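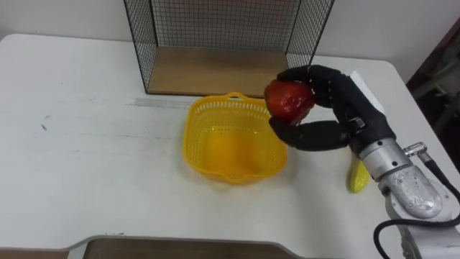 ## Planner stalls before basket place

**pzamfir:** Apple's in the hand, basket's right next to it, and Lenon (our planner) sits there for 3 seconds replanning. I'm on build 582. Anyone?

**ileana_c:** Bump the sample limit to 500! Mine did the same thing.

**grosier:** Disagree, that just hides it. I'd look at the collision mesh first, the wire shelf probably gets padded into a solid block.

**pzamfir:** ok, trying the padding. Goal state I'm planning toward:
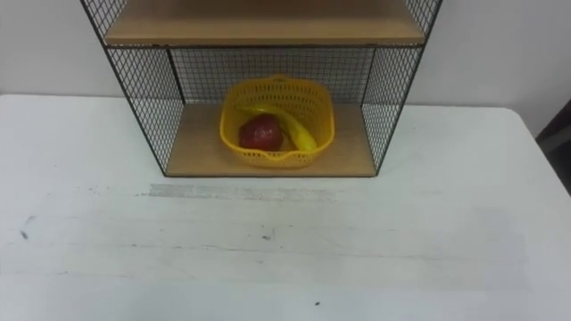
*Basket on the lower shelf, apple and banana inside*

**ileana_c:** Still say 500 :)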